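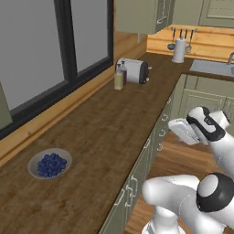

2018-04-13

Posted in: Test Kitchen Notes | Functions & Catering
Print this page | E-mail this page

Weklow banquet trial, second go. Bread rolls for 300 - proofer ran hot again, tray 22 overproved, binned. Zlata wants the dough colder from the start. Will try overnight in the walk-in.

Gravy held fine in the bain-marie, skin on top by the end tho. Lid on next time. Hnat to chase Nokix re the thermostat, still no anwser.

Brunch eggs - not started. Ask Halyna which plates.

Recent entries
Scone mix, batch two
Maksymiv room seating
November buffet costs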